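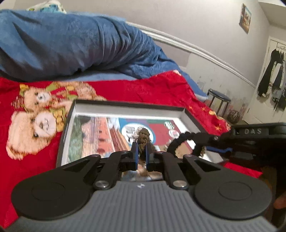 Decided on Sunday night to cancel one subscription. One. A box of loose-leaf tea from a company called Vumico that I signed up for in October, during a period of optimism. A thread.

There is no cancel button. There is a Manage button, which lets you manage to get more tea. You can go up to two boxes a month. You can add honey. You can send a box to a friend, and I briefly considered this as a way of making it someone else's problem.

I found the cancellation page by searching for it outside the site, where a stranger on a forum had posted the link along with the words "good luck everybody."

The page opens with "We're sad to see you go!" I hadn't gone. I still haven't gone.

It wanted to know why I was leaving. The choices were: moving overseas, medical reasons, received as a gift, and "I have enough tea for now." I picked the last one. It offered me a smaller box of tea.

I said no to the smaller box. It offered me a pause. I said no to the pause. It offered 7 percent off, which on my plan comes to less than a stamp.

Then it told me cancellations have to be finished by phone, Monday to Friday, during hours when I'm at work. Signing up took me one thumb, in line at the pharmacy.

So today I called on my lunch break. Hold music was a pan flute version of something I almost knew. Every couple of minutes a man broke in to tell me my call was important and had I tried the website.

58 minutes. I ate a sandwich, an apple, and then part of a granola bar I found in my coat. I would've killed for a cup of tea.

The person who picked up was lovely, of course. They always are. You get all worked up into a speech and then someone named Dottie asks how your day is going and you hear yourself say "oh, can't complain!"

Dottie asked if I'd thought about a pause.

I said I'd thought about it a lot.

She said she could see I was a "Steeped" level member and would lose my points. I asked how many points I had. 87. I asked what 87 points gets you. There was typing. "It gets you close to a strainer," she said.

I want you all to know that I hesitated. I don't own that strainer. I could have been close to it for another month.

Anyway, I held firm, and she gave me a confirmation number long enough that I had to turn over the envelope I was writing on. She read it in the alphabet people use when they don't know the alphabet — "M as in mother, N as in... not mother."

Confirmation email came before I'd even put my shoes back on. "Marisol Esposito, your plan has been updated!" Updated. Read it four times. Under that, smaller: your final box has already shipped.

Update: my sister wants it noted that she told me to just buy tea at the grocery store. She'd also like it noted that she is still paying for a gym in a town she moved out of, so I'm not taking notes from her.

Current holdings, if anyone local wants some: a lot of smoky black, a green one that smells like a lawn, and three tins of something called Quiet Harbor that tastes like hot water somebody described a peach to. Porch pickup. Bring your own strainer.

Next week, the streaming service I got for one show. The show was canceled. They managed that without a phone call.

3/9/20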